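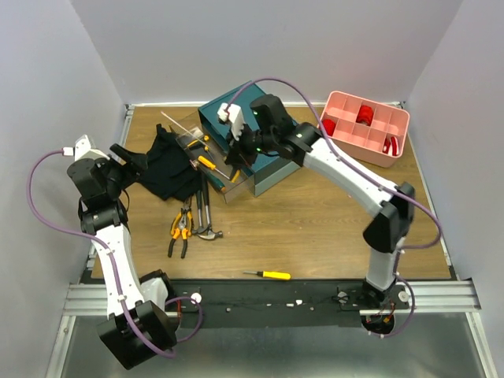
October 12, 2019
Posted by the workbench author

I sorted the hand tools again. The previous layout lasted from January until I bought a second hammer, at which point the drawer stopped closing. The drawer is 300 mm wide inside and a claw hammer is about 320 mm long, so it only ever went in on the diagonal, on top of everything else.

The new rule is sorting by how often a tool is used. Screwdrivers and pliers come out most days and get an open container. Hammers come out once a month and can live lower down. Anything under 46 mm (bits, hooks, picture hangers) goes in a divided tray.

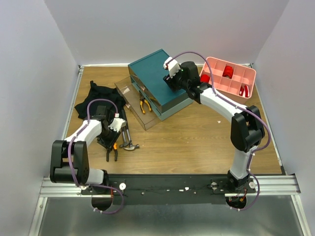
Containers were chosen for access first and capacity second. A lid adds a step, and I skip steps. The clear tray has none, and the pliers with the yellow and black handles can be found through the side of it without lifting anything. The teal drawer unit has a flat lid, so it also serves as a shelf. The pink organizer has small square sections and goes at the back right, where I can reach over to it. I looked at a Hiltent rack too, but it needs 700 mm of clear wall and I don't have that.

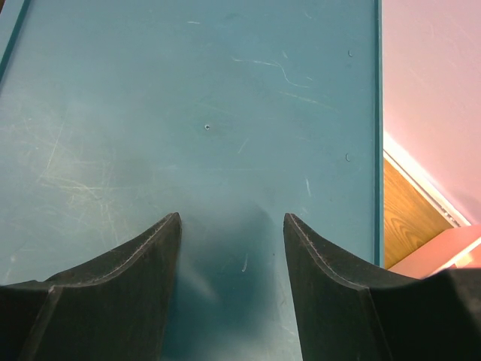 Surface wear is the one thing I would plan for differently. Metal tools get put down on whatever is flat and nearest. Teal shows it badly: the fine scratches come up pale, and one long wavy streak is visible from any angle. I tried a Stotex liner offcut in a different drawer and it slid every time the drawer opened. Cork is next. I still have to find a place for the second hammer.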